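Plundance Rainfall Notes – README

Version 3, last updated 16th January

What's in this dataset

Plundance is a cleaned set of daily rainfall readings transcribed from handwritten gauge books kept on farms in the Grastska district. It has 3,713 rows, one per gauge per day on which something was written down. A day with no entry has no row. A day with "nil" or a dash in the book has a row with a value of 0.0.

The books were lent by families and returned after scanning. Scans are not included in the download.

Files

readings.csv – the main table
gauges.csv – one line per gauge, with paddock name, elevation and type of gauge
notes.csv – 537 remarks copied from the margins, linked by reading_id
changes.txt – what was altered between versions

Columns in readings.csv

reading_id: integer, unique, not reused between versions
gauge_id: matches gauges.csv
date: year-month-day, the day the gauge was emptied
mm: rainfall in millimetres, one decimal place
unit_orig: "pts" or "mm", as written in the book
days_accum: number of days the reading covers, 1 unless the book says otherwise
flag: see below 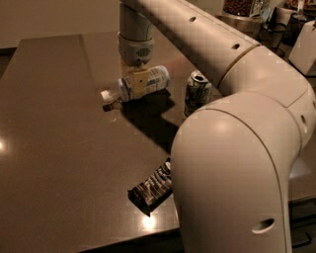
Older books are in points, at 100 to the inch. These were converted at 0.254 mm to the point and rounded once, at the end. If you need the original figure, multiply back out and you should land on the right whole number.

Flags

A – accumulated over more than one day
I – illegible digit, best reading given
D – date inferred from the entries either side
T – trace, recorded as 0.0

There are 279 rows flagged A. Most fall in July, when the ground was too boggy to get out to the far gauges. We haven't spread those totals across the missing days and would suggest you don't either, unless you have a nearby gauge to go by. Another 193 rows carry the I flag, nearly all of them from the Abou Zeid book, which was kept in pencil and has faded badly.

Transcription

Each page was typed twice by different people using Dritex, a small form-filling script kept in the tools folder. Where the two versions disagreed, a third person went back to the scan. Spelling in the margin notes has been left alone.
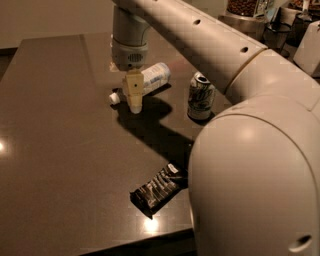 Known problems

Gauge 4 was moved from the house yard to behind the shearing shed partway through its record. The book doesn't say when. Treat it as two gauges if you're looking at trends.

Readings were normally taken at 9 am, but a couple of the books switch to evenings over harvest. Those rows can look a day out when compared with the neighbours.

Margin notes mention hail and frost in places. Neither was recorded consistently and the notes shouldn't be used as a count of either.

Licence

Free to use and share with attribution to the Plundance Rainfall Notes. Please give the version number. Corrections can be sent through the issues page, with the reading_id and what you think it should say.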